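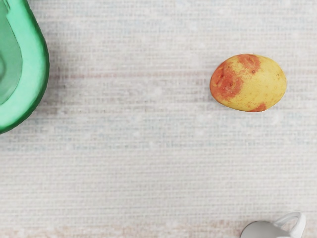 **Did the healthy lunch grant change what people eat at Valtinier?**

Less than the spring summary claimed. Sales at the new counter went up, but most of that came from people who already bought their lunch in the building.

The figure going around is 3,219 counter meals through the end of May. I checked it against the till records and it holds. What it doesn't tell you is how many different people ate them. Julián Barroso matched the staff cards for one site and found that 74 people bought close to half the meals there. They are regulars, and we're glad to have them, but the application promised new customers.

## Money

We have spent what we planned, apart from about 500 dollars set aside for signs. Jeltier raised its delivery charge and we covered that from the cooking class line. I'd like your approval for the change in writing.

## Sites

- **Valtinier:** open every workday. Thursday is still weak and I have no good explanation.
- **Pastor:** closed for 2 weeks while the sink was replaced. Numbers have not recovered.

## The survey

Prudance ran it and reports that people feel better about their lunches. Maybe they do. The form was handed out at the counter, so it missed everyone who walks past. Estíbaliz Bravo has asked for a second round by the elevators — I support that, though I expect a duller result.

## Next

Keep both sites open through the summer at current prices. I would hold off on a third until we have card data from Pastor.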